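How to read a public audit report without getting lost

If you've ever heard on the news that money has gone missing from a ministry and wondered where the journalists got it from, the answer is very often an audit report. These are public in a lot of countries, they're free, and once you know your way around one they are gripping reading (I mean it!). I did my first on a rainy Saturday with a pot of tea and was hooked by lunch.

Start at the back. The annexes are where the tables live, and the tables tell you which offices were looked at and which years. Jot those down before you read a word of the summary.

Next, find the auditor's opinion. It's usually a page or two near the front, and you're looking for one word. "Unqualified" is a clean bill of health. "Qualified" means there's a problem with part of the accounts. "Adverse" means the accounts can't be relied on, and a "disclaimer" means the auditors couldn't get enough evidence to say either way. Do look twice at a disclaimer!

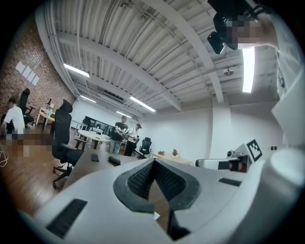
Now go through the findings with three coloured pens: one for money spent without receipts, one for contracts given out without bids, one for payments nobody can match to a service. The first report I marked up had 17 findings, and 16 of them ended up in the same colour. Ravinder Thibodeau, who taught me this, keeps a spreadsheet as well, with a column for page numbers. Copy that habit, you'll be so glad of it later.

Then read the management response, where the ministry replies to each finding. Watch for "noted" with no date beside it. Pull up the previous year's report and see if the same finding was "noted" then too.

Last of all, write to the audit office if a table doesn't add up. Keep it short and quote the page. Mine wrote back with a corrected table, and I was thrilled!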